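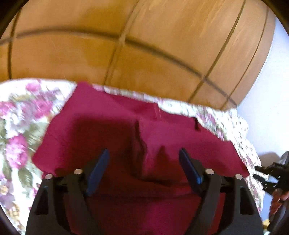
Do I have to wash new red fabric separately every time, or only the first time?

Separately until the rinse water runs clear, and for most red cotton that means two or three washes. Dark reds and some turquoises can take longer. After that it can go in with other dark colours at 30 degrees, but I would still keep it away from whites.

On Wednesday Zoia Levchenko wrote:

> Hello all,
> I bought 47 metres of mixed cottons when the Shevchuk shop in Sosthorpe closed down, mostly plain colours for quilt backs. None of it has a label. Do I have to wash new red fabric separately every time, or only the first time? I also have a bottle of vinegar ready, as my mother always used it to set the colour. And does it matter if I cut first and wash later? I would like to start cutting before October.
> Zoia

Vinegar won't do what your mother hoped, I'm afraid. It has a use with acid dyes on wool and silk while the dyeing is being done, but shop-bought cotton is coloured with other kinds of dye and vinegar doesn't fix those. The same goes for salt. What comes out in the first washes is mostly loose dye that never bonded to the fibre, and you want it gone.

Wash before you cut. Cotton shrinks, and it doesn't all shrink by the same amount. I once made a quilt with an unwashed back and a washed top, and after its first wash the back had pulled in enough to pucker every seam. It is still on the spare bed — the cat likes it. 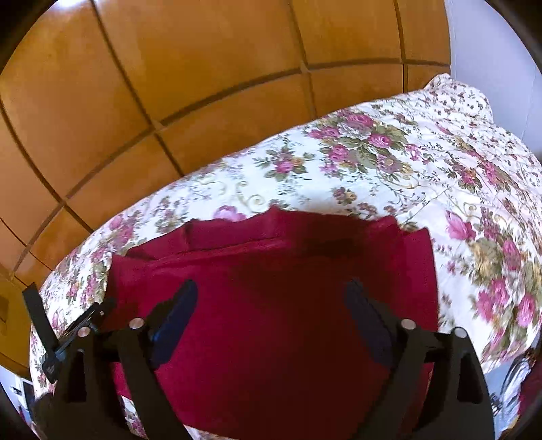
For the lengths themselves, zigzag or pink the raw ends first or you'll spend an evening cutting threads out of a knot. Don't fill the drum. Two or three metres at a time is plenty in an ordinary machine, and folding the cloth loosely into it gives fewer hard creases than stuffing it in.

To test a colour, cut a small square, put it in a glass of hot water with a drop of detergent and leave it for 30 minutes. Then lay it wet on a piece of white kitchen paper. If the paper stays white you can stop there. If it marks, wash the length again and test again. Ihor Bilyk posted a longer version of this a while back, and it should be in the archive under "bleeding".

Colour catcher sheets do help, but I treat them as a backup. They pick up what is in the water and can't do much for a wet red lying against a wet cream, so take the load out as soon as it finishes.

Oľga, did you ever find out whether the Vekano plain cottons come preshrunk? I have a length waiting and would like to know before I wash it.

Efren Manalo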